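Search this blog
Go

Last updated: November

Fastest girl in Clandthorpe (for one night anyway)

Legs are wrecked. Typing this with my feet in a bucket. The Clandthorpe Indoor 3000 was last night and I have to get it down before I forget the good bits.

So if you don't follow small town track, and why would you, the Clandthorpe is fifteen laps on a banked 200 in a building that smells like popcorn and old rubber. 700 seats. All of them full, I've never seen that. People standing by the long jump pit, getting yelled at by the officials every time somebody came down the runway.

I wasn't even supposed to be in the fast heat. I was seeded out of it, then two scratches, then a phone call at lunch. "You want in?" Yes I want in. Ate half a bagel and panicked.

Gun goes. Rurutia Harriers sent three women and they went out like it was an 800. I mean silly pace. I sat at the back, dead last through the first 600, and my coach is screaming splits at me that I can't hear. Something about thirty-nines. Could of been thirty-sevens. Who knows.

Fourth lap I'm still last. Sixth lap I'm not. One of the Rurutia girls came back to me so fast I nearly clipped her heels. Then another one. By 2,000 meters it was four of us in a line and I remember thinking, very clearly, I have not done my laundry.
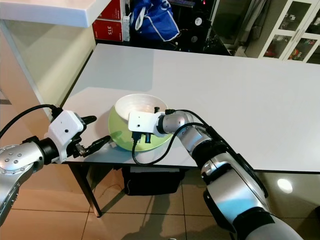 White bowl, white table, two arms.

Anyway. The last five laps.

The leader was from Tetteh Track Club, green singlet, runs so smooth it makes you mad. She put in a surge with four to go and the other two let her have it. I didn't. No plan, no tactics, just went. Outside on the bend like an idiot, running extra distance every lap, you could hear people groaning about it.

Three to go, on her shoulder. Two to go, lost a meter. Bell. The noise in there with the bell!! It's a tin roof so everything comes back down on you twice.

Got level on the back straight. Got past her coming off the last bend and then forgot how to run, completely, arms going everywhere. My sister has it on video and I look like somebody fighting off bees. Won it by a chest. Maybe less than a chest.

9:41. That's an eleven second best for me. Last winter I couldn't break ten minutes and was telling everyone I was done with the track and going to do trails. Sorry to everyone who had to sit thru that.

Prize was 65 dollars in an envelope and a Cekolik gift bag. Bag had a towel, a water bottle with no lid, and a key ring. Spent most of the envelope on pancakes for the car on the way home, at a diner that was technically closing.

The Tetteh girl found me after and said she'll get me outdoors. She will, too. She's got a way better kick than she showed, I think she just didn't believe I was still there.

Stuff I'm changing before the next one. Spikes, the left one is done, there's a hole by the little toe. Actual warmup instead of nine minutes of jogging around a parking lot. And I need to stop running wide, coach worked it out on the back of a heat sheet and I gave away something stupid on the bends. He drew it for me. With arrows.

Easy week now. Pool tomorrow, then short jogs with the dog, then back to the hills. There's a road 5K I might do if my calf quits complaining. Also haven't decided on the mile in January, everybody has an opinion and they're all different.

More when I can walk down stairs. Oh and if anybody picked up a gray hoodie by the high jump mats, it's mine, I want it back.

Get new posts in your inbox. Enter your email address to subscribe.

This site uses cookies. By continuing to browse you agree to their use. Accept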